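## Feeding a crowd at home without losing your mind

I've done the office holiday party in our house for a few years now (we're out in Detenville, so there isn't exactly a ballroom down the street) and I keep getting asked how I manage it. Mostly with tape and a freezer.

**Ice.** Start making it a week ahead. Bag it every night before bed and shove it to the back of the freezer. If you wait for party day you'll be standing in line at Nirkitz with everybody else, and they run out by 4 p.m.

**Glasses.** I put a strip of masking tape on each one and leave a marker by the punch. Last year we had 19 people and I still ran the dishwasher only once! Skip the cute charms — they fall off in the sink.

**Coats.** Clear a bed. A rented rack sounds fancy, but it blocks the hallway and then someone leans on it.

**Candles.** Tealights go in the freezer for two hours before you light them. They burn slower, or I've convinced myself they do. Keep them off the buffet, where sleeves are going back and forth all night.

**Food.** Anything that needs a knife is trouble when people are standing up. I do 14 trays of finger food at most, and half of those are just bread and something to put on it. Write the dish name on a sticky note and leave it on the empty platter the night before, so whoever shows up early can help without asking you where the olives go.

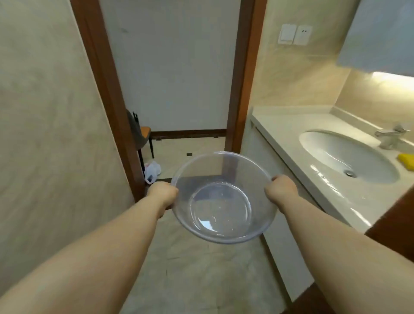
Hongmei Peng wrote to me in February to say she freezes her punch base flat in zip bags and breaks it up with a rolling pin, so the bowl stays cold and never gets watered down. I tried it with cranberry and orange and it's so much better than plain cubes. Leave a little room in the bag, though, or it splits.

**Music.** Set it up before the first guest and hide the remote. Start lower than you think you should — people get louder all by themselves.

**Trash.** Two bags, both out where folks can see them, with spare liners folded in the bottom of each can.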